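3.2 Collection of hand-held demonstrations

Demonstrations were recorded at the Medina site with two hand-held grippers, one per hand, and a head camera worn by the operator. Each gripper carries a cube-shaped marker block near its base, from which its pose is recovered in the head view. No robot is present at this stage. The operator works at normal speed and is told only which object to move and where it should end up.

We recorded 207 demonstrations with 19 operators. Runs were limited to 40 s. A run was dropped if both blocks were lost from view at the same time for more than 3 s, or if an object was touched with anything other than the gripper fingers. Other people were allowed to walk through the area during recording, and the background was not cleared between runs.

Most operators held the left gripper still while the right one made contact, so the two hands are not equally represented in the data. We did not correct for this. The Gekus baseline, trained on teleoperated runs only, shows a weaker bias of the same kind.
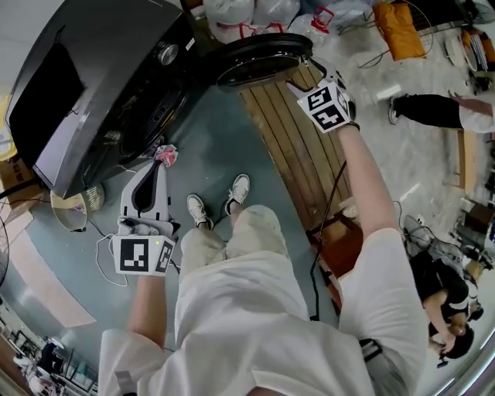

Figure 4. Operator's view during a two-handed run. The fingers of the right gripper press against a black disc on top of the appliance.

3.3 Mapping to the robot

Gripper poses were moved into the robot base frame using the Trorkum calibration routine and resampled at a fixed rate. Poses outside the reach of either arm were clipped to the nearest reachable point.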